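Open Up the Old Tower
By Ginevra Lo Presti
Last updated: Wednesday, 7:48 a.m.
Print | E-mail | 50 shares | 2 comments

I love a desktop tower with its side off. I love it more than any sealed laptop I've owned, and I'd like more people to get the chance to put their heads inside one before they drag it to the curb!

My own is a Pedard that I bought used in Stallcombe, and it has been through two power supplies and more drives than I care to admit. Every part of it can be taken out with a screwdriver and a little patience (and a saucer for the screws, please, a saucer). When the old drive started failing last August, my neighbor Radek Šimko came over, we pulled it, and we were done before the coffee got cold. What a pleasure that is – to find the one bad part and leave the rest alone.

People tell me the inside looks like a mess. I think it looks like a town. There's the drive hardware up by the front, the cables running off between neighbors, and after ten minutes of following them with your eyes you start to know your way home.
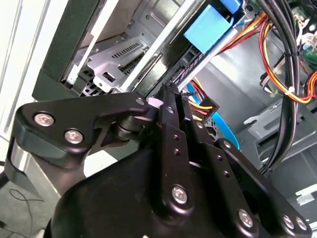 Do you need to know anything about electronics to swap a drive?
Very little. Shut the machine down, unplug it, touch bare metal on the case, and note which cable went where before you pull it.

So take the panel off some Saturday, even if nothing is wrong. Blow out the dust, read the labels, tug gently at a connector to see how it sits. You may end up like me, with a shelf of spare cables and strong feelings about case screws, and I can't say I'm sorry about mine.

Print | E-mail | Comments (2)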